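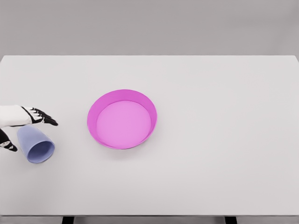 Asunto: Re: [lista-redes] ¿Merece la pena seguir con los directos?

Hola a todos:

Contesto entre líneas, que el mensaje original era largo.

> En Mussa hicimos dos directos en mayo y el segundo lo vieron
> la mitad de personas que el primero. ¿Os pasa lo mismo?
> Estoy por dejarlos y volver a las publicaciones de siempre.

Pues sí, me pasa, y bastante. La cuenta de Noston tiene 1.906 seguidores y al último directo entraron seis —¡seis!—, contando a mi hermana. Eso sí, luego lo dejé guardado en el perfil y lleva casi 800 reproducciones, así que yo no los quitaría todavía. Prueba a cortarlos en trozos y súbelos sueltos.

> Otra duda: ¿qué ponéis de portada en los vídeos guardados? 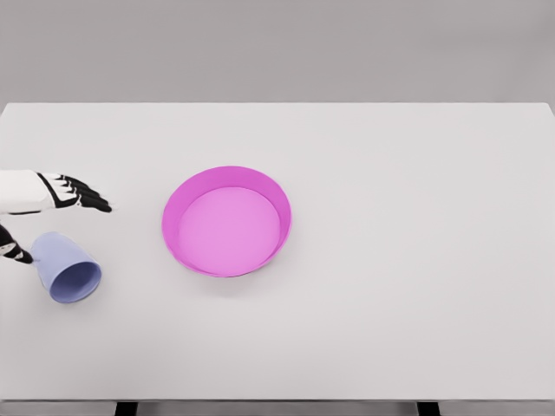 Las portadas me han dado más alegrías que los propios directos. Antes las llenaba de letras, el logo, una flecha, de todo (un horror en el móvil). Ahora busco una sola cosa de color fuerte sobre fondo claro, como ese cuenco rosa en la mesa blanca con la pared gris lisa detrás, y el título lo escribo en la descripción. En la cuadrícula del perfil se distingue enseguida, aunque la miniatura salga enana.

Para programar sigo con Sikden, que me va bien salvo cuando me recorta las portadas por arriba. ¿Alguien ha probado Flerkivico? Me interesa sobre todo si deja cambiar la portada después de publicar, que con Sikden me toca borrar y volver a subir, y se pierden los comentarios.

Un abrazo, y perdonad el rollo.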